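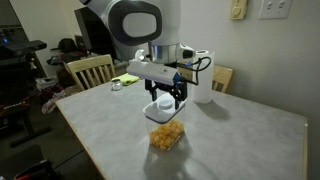
The planner that kept taking the scenic route

I've been putting off this post for a couple of weeks because I kept thinking I'd have a cleaner story to tell. I don't, so you're getting the messy one.

If you've been reading along, you know Pruscombe is my little manipulation stack. It started as a pile of Python scripts and has slowly grown into something with a config folder and opinions. The job I've set it is boring on purpose: pick up kitchen things from a table, put them down somewhere else on the same table, don't knock anything over. Paper towels, jars, a snack container with a clear body and a white lid. Normal stuff that lives in a normal kitchen!

The clear stuff is what got me into trouble.

Depth and see-through plastic

My perception node (I call it Seixas, it has its own repo now) takes a depth image, cuts out the table plane, and groups whatever's left into blobs. Works great on a roll of paper towels. On a clear container it falls apart, because the depth camera looks straight through the sides and reports whatever it finds behind them. With snacks in the bottom you get a nice solid lump for the snacks, then a big hole, then a lid floating in the air. Seixas very proudly told me there were two objects, one of them hovering.

For a while I patched this with a rule: if two blobs line up vertically and the gap between them is mostly missing depth, merge them. That got me surprisingly far. It also merged a jar lid with a reflection once and produced an object taller than the arm could reach over, so, you know, mixed results.

What I do now is run a color segmentation first and let the mask decide what counts as one object. Depth only gets a vote on where the top is. The lid is opaque and flat and the camera loves it, so I trust the lid height and just drop a box straight down to the table from there. Is it a good model of the container? Nope. Is it good enough to not crash into it? So far yes.

Grasping from the top

Once I had a decent box, I stopped sampling grasps all over the object and only kept the ones coming straight down. The fingers go around the top of the container, on either side of the lid, and close. I was generating hundreds of side grasps before, and the planner was spending most of its time proving that the gripper housing would hit the table on nearly all of them. Which, sure, I could have told it that.

Switching to top-down only cut my list to 16 candidates per object, evenly turned around the vertical axis. Planning time fell a lot. I'd love to give you a proper chart but my logging was broken for half of the runs (more on that below).

The wrist camera calibration

I also found a sign error in my hand-eye transform. It had been there since the first commit. The reason I never noticed is that I'd been "correcting" for it with an offset in the grasp config, and a second offset in the place config, and they mostly canceled out as long as the wrist stayed in one orientation. The moment I let the planner turn the wrist, everything drifted. I deleted both offsets, fixed the sign, and things lined up on the next run. I was happy and also a bit mad at myself.

If you have mystery numbers in a config file with no comment next to them, go look at them today. I found 14 in mine.

About that scenic route

Okay, the title. The planner kept producing these huge swooping paths, up and over and around, to move something a tiny distance sideways. I assumed it was the collision world being too crowded, since I'd padded every box pretty generously. So I shrank the padding. No change. I swapped planners. No change, except now it was slower.

The real cause was the inverse kinematics seed. I was starting every IK solve from the home pose instead of the current joint state, so the solver would happily hand back an elbow-flipped answer that was perfectly valid and nowhere near where the arm was. The planner then did its job and found a way to get there. Poor thing.

The fix was one line: seed from the current joints, try a few small random nudges if that fails, and pick whichever answer has the shortest joint distance. I also added a check that rejects any path more than 50 percent longer than the straight-line joint move, and tries again. It hardly ever triggers now, but I like having it.

Logging, ugh

I moved my run logs over to Plustum, a tiny recorder I wrote over the holidays, and forgot that it opens the file in write mode by default. So each restart of the node wiped the last run. I lost 17 runs that way before I looked in the folder and saw one lonely file. It now puts a timestamp in the name and refuses to start if the file exists.

While I was in there I made it save the chosen grasp index and the IK seed along with the joint states. Being able to replay a bad plan offline, with the exact same inputs, is so much nicer than trying to make it happen again.

Next up

I want to get placing to the same level as picking. Right now the place step assumes the bottom of the object is exactly as far below the fingers as it was when we grabbed it, and doesn't account for slip at all. I have a half-written version that watches for a change in joint torque on the way down and stops there. It's on a branch called cluvix, named after the old Cluvix simulator setup I tried it in first, and it's not merged because it sometimes decides it has touched the table while it's still well above it. Friction in the wrist joint, I think? I need to look at the filtered signal next to the raw one before I change anything.

The perception changes are all on main if you want to poke at them. The README is still out of date – the launch instructions skip the segmentation node, so start that one first.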